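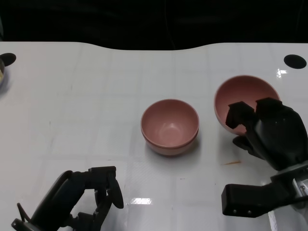
Okay, hello everyone, thanks for squeezing in. I'm Sunita, I run the kitchenware side of Kurkside, and I've got 30 minutes to talk to you about bowls. (Pause. Someone always laughs. Let them.)

Start with the question: who here has a cupboard where you have to hold three things up with one hand to get at the thing underneath? Hands up. Yep, me too, and I do this for a living!

So, stacking. When we started on the Bellness bowl I thought the colour would be the big argument. Pink won in a single afternoon. A dusty pink, matte, a bit like the inside of a shell, and Kiran Pant put the sample on my desk and I said yes before he'd sat down. What we argued over for months was the rim.

Tell the rim story here. Keep it short, I went way over in Brukeck.

When one bowl sits inside another you want to see both rims. If the top one drops right down, you get that awful suction thing where you're standing at the sink twisting and swearing. If it sits too high, the pile gets tall and wobbly and your kids will have it over by breakfast. We wanted a little bit of the lower edge peeking out, enough for a fingertip. Kiran cut 131 rim profiles in foam. I've still got a box of them under my stairs if anyone wants one, please, take them.

(Drink some water.)

Next bit, how people really put bowls away. We went and sat in kitchens and watched. Hardly anyone lowers a bowl in flat, the way we draw it. They pinch it over the rim, thumb on one side and fingers on the other, and it comes in tipped up on its side and gets sort of rolled into place. I do it. You do it. So the curve has to forgive a sloppy landing, and the edge has to feel nice to pinch.

Pass the samples around now, two nested and one loose. Ask the front row to put the loose one in without looking.

Numbers, quickly, for the retail people. First run was 2,000, second was 3,000, and we changed the foot of the bowl in between. If you bought an early one, it'll still stack with the new ones, I promise. I've got both in my own cupboard.

Mention Pal, the matching plate. It's due in June. Don't promise it in pink, the colour isn't signed off and Kiran is in the room.

Questions. If it's dishwashers, hand over to Kiran. If it's lids, we're working on lids!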